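The Covholm Riser

Kinnunen Home Goods / Tabletop / Risers and low shelves

If you've got a table, a sideboard or a stretch of kitchen counter that has turned into one flat crowd of pretty things, the Covholm is my answer to it. It's a low shelf, wood on top, black metal underneath, and it gives you a second level without you having to drill into anything! 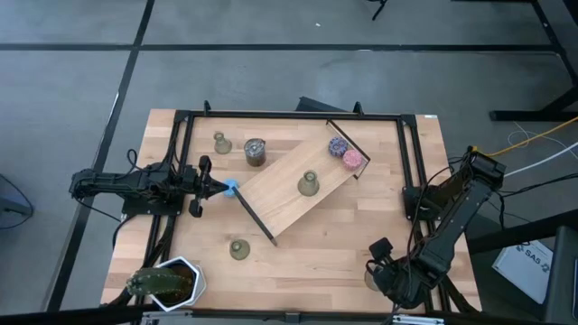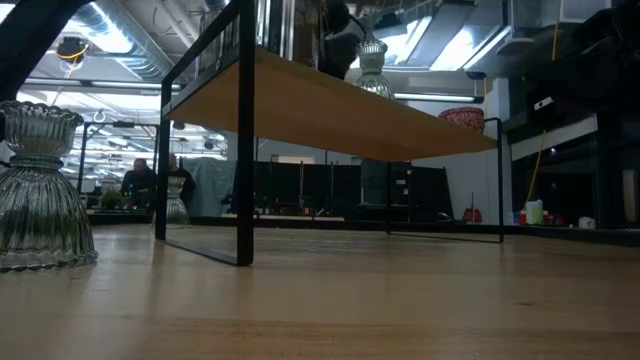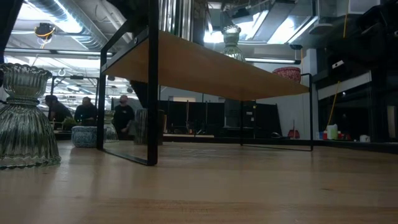
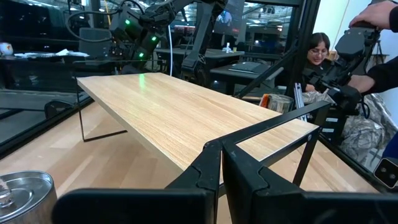 I've been selling risers for a good while now, and the Covholm is the one I keep taking home myself (there's one on my kitchen counter and one on the dresser in the hall, and I've been told that's enough). What I like is how little there is to it. A long wooden board, a thin black frame, done. I'm a big fan of leaving the underneath open, too. Look at how the blue-and-white pot still shows through the legs when it's sitting behind the shelf, while the red patterned bowl gets the top to itself down at one end. With a boxy riser you'd lose that pot completely. With this one you get the height and you still get to see your stuff, and the light gets through to the back of the counter, and you can wipe straight under it with a cloth.

What you get

One board, two end frames, a little bag of fasteners and the key that fits them. The board is 17 inches long. It goes together in the time it takes the kettle to boil, or a bit longer if you do what I did the first time and put one end on backwards. Start all the fasteners by hand before you tighten any of them. I'd also put a towel down first if you're building it on a table you're fond of.

The top

The wood is a light, warm tone that leans honey under a lamp and goes paler by a window. The grain runs the long way. No two boards match exactly, so if you're buying a pair to stand end to end, tell me in the order notes and I'll go through the pile and find you two that get along. I really don't mind doing it. It's one of the nicer jobs in the shop.

It comes with a coat of Jorkel wax already on. That's fine for vases, candles, bowls, books, the radio, whatever you've got. If it's going near a sink or a stove I'd give it another coat before you start using it, and then one more every October or so when you're digging out the winter things anyway. Rub it on thin, leave it overnight, buff it off with an old T-shirt. For a water ring, go over the spot lightly with 200 grit paper, always along the grain, and wax it again. I did exactly this on my own after a leaky geranium and I can't find the place anymore.

Please don't put it in the dishwasher. (Somebody did.)

The frame

Black metal, thin rails, a matte sort of finish that doesn't show fingerprints much. Each end has a bottom rail that lies flat on the surface, so the weight is spread out a bit and it isn't perched on four little points. On a soft wood table I'd still add felt. I used to include felt strips in the bag, but the glue was terrible and I'd rather you bought decent ones.

How much will it hold?

Up to 17 pounds, spread along the board. That covers a row of cookbooks or a good heavy mixing bowl. It is not a stool! It's not a step for reaching the top cupboard either, and I know exactly how tempting that is because it's just the right height. Don't.

Styling it (my favorite part)

I change mine around constantly, so take this as one person's opinion. Ribbed glass looks wonderful with it. All those vertical lines pick up whatever light is going, and clear glass on top of wood never looks heavy, so you can put a tall piece up there without the whole thing feeling like a trophy shelf. Then I like one thing with a pattern, set off toward an end and not in the middle, and some empty board between the two. Try to leave the empty board alone. You'll want to fill it. I always want to fill it.

Put your biggest piece of glass down on the table next to the shelf instead of up on it. It sounds wrong, but the big one gets room to breathe and the smaller one up top ends up nearly level with it, and your eye wanders between them. Colored glass works too, and a green vase with a narrow neck needs nothing in it except maybe one branch from the yard.

In the kitchen I go the other way and just load it: oil, salt, the pepper mill, garlic in a dish, with the flat things I use every day slid underneath. My cutting board lives under there now and I've got a whole patch of counter back.

Does it match the Trellevik?

I get this one all the time. Yes, pretty much. The Trellevik wall shelf has the same black on its brackets and the same wax on the wood, but the board is thicker, so I wouldn't put them right up against each other and expect them to look like one piece. Across a room or above and below on the same wall, you'd never think twice.

Shipping and returns

It ships flat in a plain brown carton. I pack orders in the morning and the carrier picks up in the afternoon, so if you order before lunch on a workday it generally leaves the same day. If the board turns up with a ding in it, send me a photo before you send anything back, and nine times out of ten I'll just mail you a new board and you can keep the frame where it is. Returns are fine if you simply don't like it. Keep the fasteners together in their bag, please, they're fiddly to match up again.

A longer version

I've been asked for one, and I'm testing a board at the moment. The trouble is sag. A longer board on the same frame looked lovely empty and went slightly banana-shaped with a full fruit bowl on it, so it needs a middle support and I haven't found one that doesn't spoil the view through. If you want to know when it's ready, write "long one" in the message box and I'll put you on the list.

Page updated 1 Feb 2025

232 shares | 2 comments

Contact | Shipping | Returns | © Kinnunen Home Goods | Back to top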